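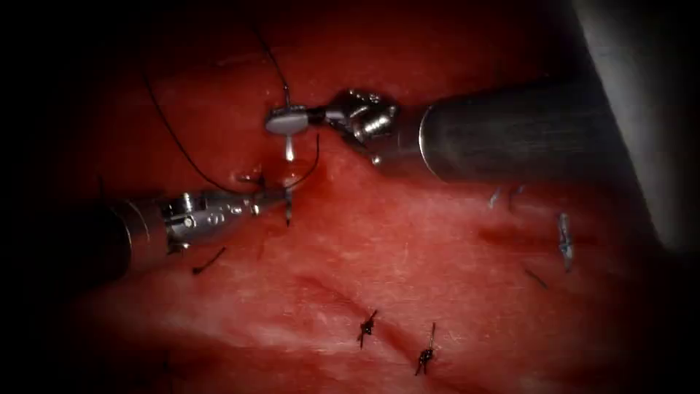 Needle and black suture thread between two instruments.

Tromora Stallion Records, release notes and data card

Welcome! This is the full pedigree and performance file for the warmblood stallions that stood at Tromora between the first licensing and last season. It holds 2,259 rows, one per registered foal, and 19 columns. We love this data and hope you will too.

What you get
foals.csv - foal name, sex, color, year, sire, dam, damsire
tests.csv - 123 stallion performance tests, with marks for walk, trot, canter, rideability and jumping
studs.csv - the stations, Zuvach and Plollville included
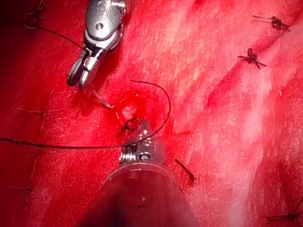 By the Nogueira records desk, 5/23/19

Names are spelled as they stand in the studbook, so a mare who changed hands may turn up twice (use dam_id, it is far safer!). Thoroughbred ancestors carry the usual xx after the name. Heights are in centimeters, taken at the withers without shoes.

Known gaps
The Plollville breeding book is missing its early pages, and foals from those seasons have no damsire. Marks for free jumping were given on a different scale before the test moved to Zuvach - we kept the old numbers and flagged them in scale_old. Frozen semen foals born abroad are only listed if the breeder sent in the papers.

Coming in July
Sport results for 800 of the offspring, mostly jumping, with a good handful of dressage horses and even a few eventers. If you own a mare from one of these lines, please send corrections, we read every one!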